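We use cookies to remember your settings and to count visits. Accept / Manage choices

5 min read

Pillow and blanket tips, and which ones I'd skip

Every August my sister-in-law Teresa Azevedo forwards me a list of laundry tricks, and every August I try a few of them on my own bedding so I can tell her they don't work. Some of them do, and it annoys me.

Tennis balls in the dryer. Fine, with reservations. Something heavy bouncing around in there does break up the clumps in a filled pillow. A pair of clean sneakers does the same job and makes the same racket. What I don't believe is that you need the spiky plastic kind. I bought the Flirus ones, and after 2 loads I couldn't tell those pillows from the ones that had gone around with old tennis balls. Put whatever you use inside a sock if your balls are the cheap green sort, as the dye can come off on a white cover.

Freezing a pillow to "kill everything." I tried it. You lose a freezer drawer for the night and you get a cold pillow that still smells like a pillow. Cold may do something to mites, but it won't take them out of the fabric, and it won't do a thing for sweat stains. Wash it.

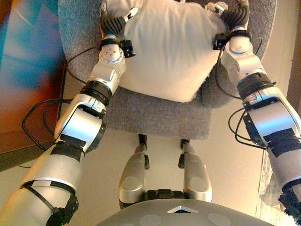

Baking soda sprinkled on top. The lists say to leave it for 20 minutes and then vacuum. I did one side of an old pillow and left the other side alone, and then had my neighbor Benvinda Peixoto sniff both without knowing which was which. She picked the wrong side and was very sure of herself. I don't count that as proof of anything, but I've stopped buying the big box. If you do it anyway, vacuum well, especially along the seams, where the powder packs in and stays.

The fold test. Fold the pillow in half, let go, and if it doesn't spring back, throw it out. I've seen this repeated everywhere, usually right next to a link to buy a new pillow. A down pillow won't always spring back even when it's nearly new. For foam, folding tells you very little, and solid foam can crack if you're rough with it. The test is meant for polyester fill, and even there I'd wash and dry the thing first and then decide.

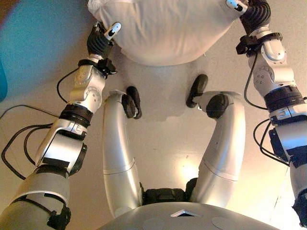 Checking the fill is worth learning, and you don't need a gadget. Most people press down on a pillow while it's lying flat, and almost anything feels all right that way. Lift it and look at it from underneath. A soft white pillow held up in the air will show creases across the bottom and a lower edge that curves down, and on their own those mean very little. What I care about is lumps. Run your hands along the underside and squeeze, and if you hit a knot the size of a walnut that won't pull apart, the fill has matted and another wash won't save it.

Vinegar as fabric softener for fleece. A small splash in the rinse did no harm to my blankets. It also did no good that I could feel. My Correia throw came out the same with it and without it. Liquid softener is the thing to avoid, as it coats the fibers and leaves fleece greasy. Low heat matters far more than anything you pour in the drawer. I ruined the nap on a perfectly nice blanket on the hot setting and no vinegar brought it back. 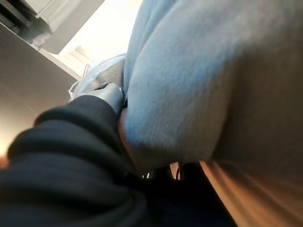

Brushing pilled fleece. I expected nonsense and I was wrong. A soft pet brush, used dry and always in one direction, lifted a good part of the flattened pile on my oldest throw. It took 3 passes and my arm hurt. The Ulia fabric shaver was quicker on the pills but it nicked the hem, so keep any shaver away from stitching.

Vacuum storage bags. Good for polyester blankets, bad for down if you leave it squashed for months. The Raltside bags I bought were supposed to be reusable, and one of them had let the air back in before the winter was over. A clean cotton pillowcase on a closet shelf costs nothing. Teresa says that takes up too much room. She has a point, but she also has nine blankets.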